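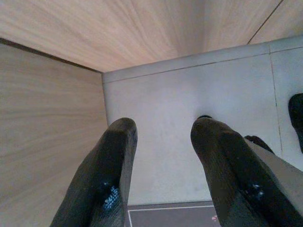

Gripper kit trial: March progress report

Prepared by Ebere Ogundipe

Work completed

The Iltier two-finger kit is mounted and running. We are testing it in the wood-sided cell, where the side and top panels leave little clearance near the corners. Reaching into those corners without touching a panel was the main condition set in the Trirton award, so we started there.

The kit has logged 2,453 grasp cycles since installation. Of these, 1,076 were corner approaches and 808 were side approaches close to a wall. The rest were open-floor picks used for setup and are left out of the scoring.

Findings so far

The black fingers have a textured surface and blunt, rounded tips. Operators found the tips forgiving when an approach was a little off. The wide finger bases are a drawback. They limit how far the wrist can turn near a side wall, and we had to rewrite the approach path for that case.

The wrist camera view is usable for alignment. Both fingers stay in view and the gap between them is clear enough to aim through, but they hide a good part of whatever is behind them. Broda's setup guide does not mention this and should.

Setup took longer than quoted. The mounting plate supplied by Arrieta needed 2 extra holes, which we drilled in house. The cost came out of the existing parts line.

Problems open

Calibration drifts after a power cycle and has to be repeated by hand. Broda has the logs and has promised a firmware change. We have no delivery date for it.

We also have no wear figures for the finger surface. The current pair will stay on until the end of the trial so that we can get them.

Next period

Repeat the corner approaches with the new path, then start on mixed objects. No change to the budget is requested. We would like the loan of the second kit extended until the firmware arrives, and need an answer before the next purchasing round closes.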